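Filed under: Course materials / Comics and adaptation

Last updated: Wednesday, November 13, 2024

We use cookies to remember your settings. Accept | Manage

Session 4. From novel to album: what gets cut

Reading for this week: the first 33 pages of Harju, Évan Pruvost's album, and the matching chapters of the novel. Parveen Kazmi's essay is optional.

The novel has 24 chapters. Pruvost keeps nine and moves the trial to the opening. Most of the narrator's comments are gone. What she thinks about her brother now has to come from how he is drawn — usually from behind, and smaller than the doorway.

Terms to know: caption, gutter, splash page, bleed. A bleed is a panel that runs past the trim with no border.

Written work: 900 words on one scene in both versions. Say what was lost and what the drawings put in its place. Plot summary does not count toward the length. 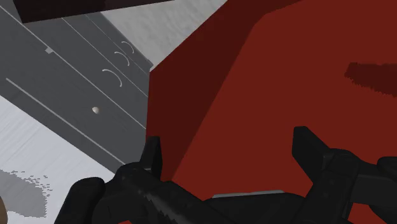 Color is the last topic, and Kazmi gives it two pages. Pruvost works with flat tones and very few outlines, so an edge is often just the place where two tones meet. A big red block seen very close, with a maroon face against a brighter brick-red one, has its diagonal crease marked that way, and the gray cabinet with drawers on the left sets off the red. Look for the same method on page 66, in the night crossing, and bring one more panel that uses it.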